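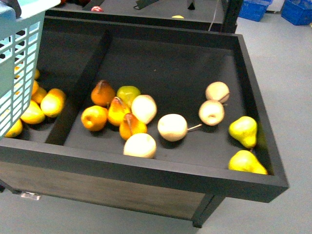 Gilbert pick-and-place kit, second edition

Gilbert is a kit for people who want to build a fruit sorting arm at home or in a shared workshop. It was designed by Timothée Sabatier and Margaux Lecomte in the Fernovby workshop, where it is still assembled and tested. The arm takes soft, round or irregular objects from a flat bin and puts them in a basket. Pears are a good first exercise – the stems point in all directions and two fruits often lie one against the other.

In the box
Arm segments, cut and drilled
7 servo motors with cables
Control board Villent, already flashed
Two-finger gripper with soft pads
Bag of screws (100 pieces, some spare)
Printed manual, 20 pages

Not included: power supply, computer, bin and basket.

Assembly
Please count 13 hours for the first build, calibration included. You need a small screwdriver and a hex key. No soldering is necessary. Do not tighten the shoulder screws before the cables are passed, it is difficult to open again.

Choice of bin
We recommend a bin with a low front rim and a matte surface. Shiny plastic gives reflections and the color detection becomes less stable.

Compatibility
The Drordale wrist camera fits on the same plate. Boards from the first edition need the March firmware.

Page updated 14/04/2019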